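Notebook, Tuesday, after second shift

Kettle on, feet up on the pallet, writing this before I forget it all. Long day, mostly a good one!

Started at ten to six because the Skonura feeder had thrown its usual sulk overnight (the bowl jams, the light goes amber, and it waits for a grown-up). Cleared it with the long tweezers. I keep saying we should print a guide for that corner and I keep not drawing it. Putting it here in ink so I feel guilty: DRAW THE GUIDE.

Main job was going through the sorting cell plan with the people who'll have to stand next to it. Five of us round the bench with the laptop propped on a box of gloves. For anyone reading this later, the cell is meant to take over the pick-out at the end of the moulding line, where we lift the good discs off the table and pull the scrap and the runners out by hand. At the moment that's two people a shift, in hour-long turns, and it's the job everyone swaps out of if they can. Thumbs and lower back, mainly. I did it for most of a winter and my right thumb still clicks when I open a jar.

So the plan from the office is that the arms do the picking, one of us minds the cell, and the other moves up to inspection and packing. We've been promised nobody loses hours, and I wrote that down in front of everyone so that it's in a book somewhere.

Ran the sim on the laptop while we talked. 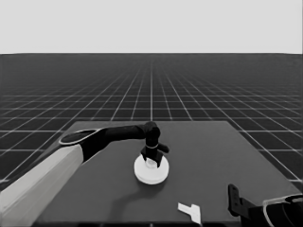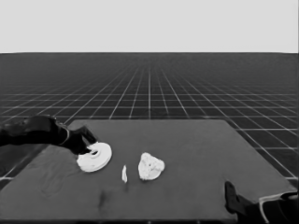 Inspection is where the arguing started, and I think it was the right argument to have. At present whoever is picking is also looking, all the time, without calling it looking. You feel a rough edge with your glove before you see it. Move the hands off the table and that knowledge has to go somewhere, and at the moment the plan just says "vision check" in a box with an arrow coming out of it. One of the nights crew pointed at the lumpy white thing with the knobs and pits all over it and said fine, any fool can see that's not a ring, but what about a ring that's nearly right? Good question, and I had no answer. The sliver next to it worried me more, to be fair. Thin little bits like that are what get into the packing trays and come back to us as complaints, and I've asked Zerkano (they're doing the cell software) how small a piece it can be trusted with. They said they'd ring back. They have not rung back.

Other things people raised, in no order:

Who's allowed to restart it? If it's only the cell minder, then tea breaks get complicated. If it's everybody, everybody needs the training, and last time "everybody" meant days and not nights.

Noise. The old Minja conveyor is so loud you can't hear someone shout from the press. If we're down to one person at that end I want that sorted first, even if it's just a call button on a post.

Pace! This one got heated. A person picking slows down a touch when the packer is swamped, because you can see their face. The cell will put parts down at whatever rate it's been given. I'd like the packer to have the speed control at their own elbow, and I'm going to be stubborn about it.

Pay grade for the minder. Not mine to settle, but I said I'd carry it upstairs, and I will.

After dinner I did a hand-sort trial so we've got something to compare the cell against, whenever it turns up. Two trays of 100 parts, mixed good and scrap, same person, first tray at the start of the turn and second at the end. First tray took 178 seconds. The second I made a mess of timing (stopped the watch when the phone went, what a clown) so it'll have to be done again. It felt slower, but feeling slower isn't a number.

The Woltico rep came by at three about floor fixings and wanted to know if we could shift the bench back by a metre. We can't, the air line's behind it. Sent him off with the old drawing and a biscuit.

Mood in the room, since I'd like to remember it: better than I expected. A bit of gallows humour, naturally. Two people asked if they could learn to teach the positions themselves, and I've put both names forward for the course. One of them has been on pick-out longer than I've been in the building and knows more about how those discs sit than any of us, so that's who I'd want showing the arms where to go.

To do:
Redo second tray, phone in locker.
Chase Zerkano on small pieces.
Ask about the call button.
Nights to get the same talk, at their start time and not ours.
Feeder guide. Draw it.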